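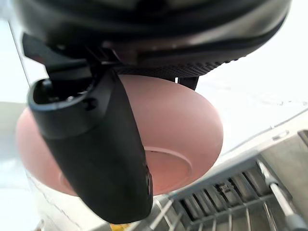
The owner of Zamton, a three-table supper club, washes up in the same kitchen she cooks in. She bought her first matte bowls in August and now owns 3 sets.

"I used to stack everything by the sink and hope," she said. "Now bowls go upside down, always." 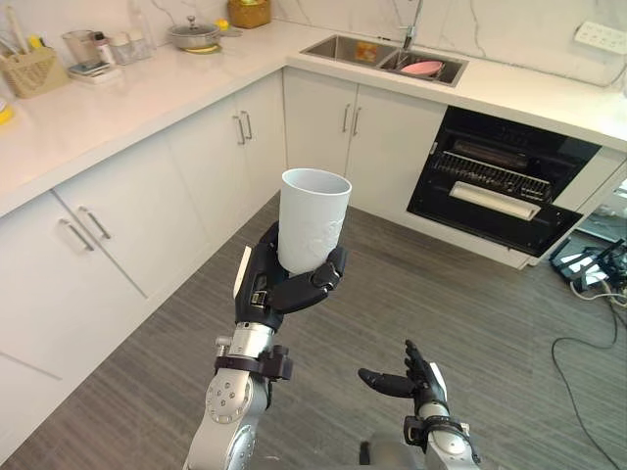
Cups are another matter. "I like them standing up, where I can reach them," she said. She keeps the utensils in a basket on the counter — drawers annoy her. The dishes cost her 300 dollars. "I'd rather wash them twice a night than buy more."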